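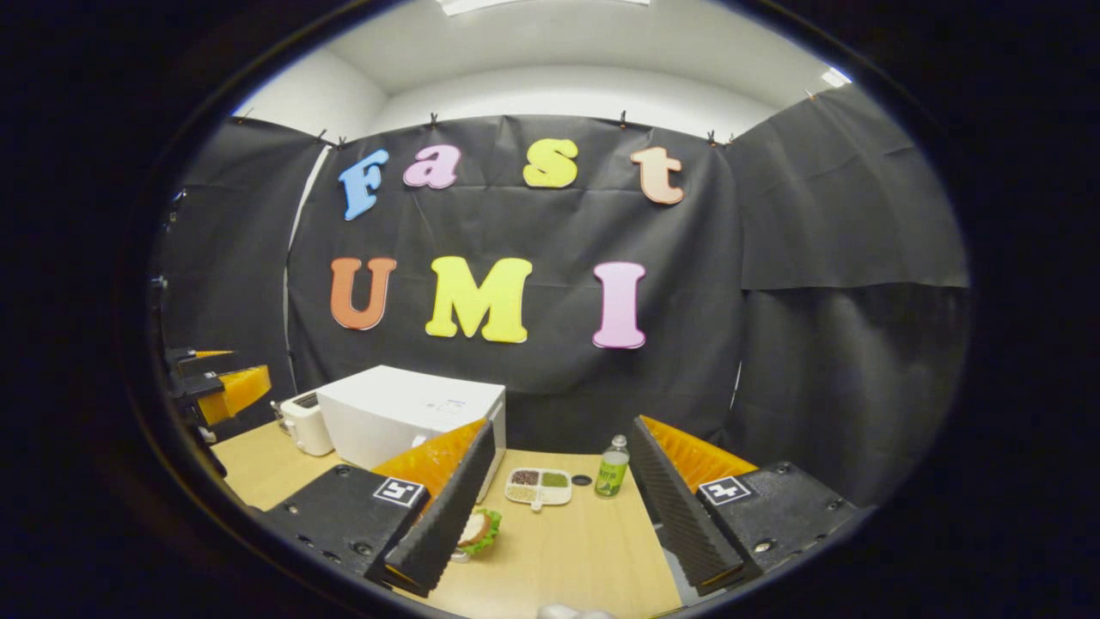 The practice table at the Trurwood student robotics club, with the lunch things set out between the fingers of the hand-held gripper.

When I came to the club room, Angeliki Mitsotakis-Vlachou was moving a sandwich a few centimetres to the left. Then she moved it back. "The bun is the hardest," she told me. "If you press too much, it is flat. If you press too little, it stays on the table and you go away with nothing."

She is in her second year of mechanical engineering and leads the lunch team, as the other students call it. Their project has a more serious name in the club papers, Loditz, but I did not hear anybody use it. The task is simple to explain. A person holds a gripper in the hand and does kitchen work with it, many times, and a camera on the gripper records. Later a robot arm should learn from these recordings to do the same work alone.

I asked why they chose food. The club built line-following cars for several years, and she says that the younger students were tired of them. "Everyone at home has a microwave. My grandmother can look at our table and understand what we want to do. She could never understand the cars."

The table has a microwave and a toaster, both white, and in front of them the things that are changed from one exercise to another. There is a bottle with a green label, and a divided tray with small piles of food in its compartments. Behind is black cloth, held up with clips, and on it the words Fast UMI in foam letters of different colours. For me the letters gave the whole place the look of a kindergarten. Angeliki laughed when I said this. "We are serious people, but the cloth was very sad before."

Povilas Kalniņš teaches electronics at the college and has looked after the club for six years. He came from Grīnberga to study and stayed. He is a quiet man and answers slowly, so I learned to wait.

"In the first week they all want to be fast," he said. "They take the gripper and they work like in a restaurant. Then we look at the recordings together and it is all blur. After this they begin to move in a different way."

The plan for this term is 3,000 recordings. On the evening I visited they had 300, and I asked if this was a worry. Povilas thought for a time. "It is a worry for me. For them it is still August, you understand? In their heads." Of the 300, he wants to throw away 25, because the fingers hide the object at the important moment. Angeliki does not agree about all of them, and they discussed one recording for so long that I had time to finish my tea.

I was allowed to try. The gripper has two long black fingers with orange pads, which are ribbed, and a square black and white marker near the inner end of each side. It is strange to hold. Your own fingers know very well how to take a bottle, but now they must only squeeze, and the rest is done with the wrist and the elbow. My first try went past the bottle completely. On my second I had it, and I was proud like a child.

"Now do it 125 times," Angeliki said. This is what each new member must do before they may choose their own exercise.

She keeps a notebook with the mistakes of everyone, including hers. Some pages she read to me: "Elbow on table. Talked and looked away. Lifted tray by the food side." The last was written by Povilas about himself, in very small letters.

In spring the team wants to bring the work to the student meeting in Zorkeck, where each club has a table and ten minutes to show something. The arm will have to move the sandwich in front of the judges. I asked what they will do if the bun is flat at the end.

"Then we have a flat bun," Povilas said. "And they will ask us questions about it, and the students must know the answers — this is what I care about."

Angeliki cares more about the bun. She was already holding the gripper again, and asked me to stand a little away from the light.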